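Subject: Re: [claims-talk] Slip and fall at a Kirnel store – is the early offer worth taking?

I'd slow down before anybody calls that offer generous.

Earlier on the list, the original poster wrote:

> I fell inside the entrance of the Kirnel store at the Plisudport
> shopping center in November. The mat had curled up at one corner.
> Broken wrist, two months in a cast and a splint, missed shifts.
> Their insurer, Sanum, called me before I'd even called a lawyer.
> They were very nice. They've offered $3500 if I sign a release.
> My bills so far come to $3000, so that leaves me $500 ahead.
> A friend says take it, these cases never go anywhere.
> Should I sign?

Your friend may be right that plenty of store falls go nowhere. I've watched this list long enough to be doubtful of most of the success stories posted on it. But an adjuster who phones first and puts a check on the table wants something for it, and what Sanum wants is the release. Read that page before you read the number.

I also don't believe the "$500 ahead" part. Your bills so far are your bills so far. Did the $3000 include the therapy you haven't had yet? Did your health plan pay any of it? If so, the plan may want its money back out of the settlement, and you could sign on Monday-morning optimism and end up behind. Missed shifts aren't in your figure at all, as far as I can tell from what you wrote.

What I would look at, in the order I'd do it:

1. The release itself. Look for the words "all claims, known and unknown." If they're in there, a wrist that needs surgery next year is your problem alone. Don't count on a friendly voice on the phone to soften what's printed.

2. The floor. You say the mat had curled. Says who, apart from you? If anybody took a photo, get a copy with the original file date. If there was a store camera, send a letter now asking them to keep the footage. Stores record over it, and I wouldn't trust a verbal "we'll look into it."
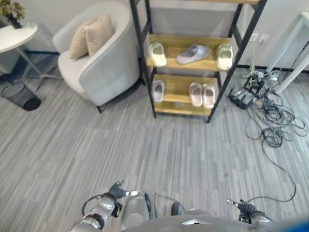 3. How long the mat had been like that. This is where a lot of these claims die. In most states it isn't enough that something on the floor was wrong. You have to show the store knew, or should have known if it had been paying attention. A mat that curled a minute before you stepped on it is a weak case. One that employees had been kicking flat all week is a much better one.

4. The incident report. Ask for a copy in writing. If you signed one at the store, try to remember what you said. "I'm fine" and "I wasn't looking" have a way of turning up later in bold type.

5. Who was in charge of the entrance. Somebody on the list mentioned that Duan handles mats and cleaning for several tenants in that center. I'd want to see the contract before I believed it, but if it's so, a release naming only Kirnel may not be the one you get. It may name every contractor on the property too.

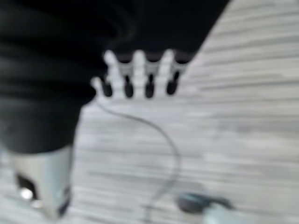 Does talking to the adjuster on a recorded call hurt my claim?

It can, and you're generally not required to give the other side's insurer a recorded statement. Keep it to your name, the place and the fact that you were hurt, and ask for everything else in writing. If you already gave one, ask for the transcript.

As for lawyers, I'm no great believer there either. A contingency fee on a small claim can eat up most of the improvement – and some firms will push a $3500 claim through the same mill as a big one and send you the costs. Still, a first consultation is often free. Ask what the fee is, who pays the expenses if you lose, and whether the person you're talking to will be the one doing the work. If the answers are mushy, leave.

Check your state's deadline for filing too. It's 2 years in a good many places and different in others, and an adjuster has no duty to remind you of it.

Post the wording of the release if you can, with your name taken out. I'd like to see what they put in the second paragraph.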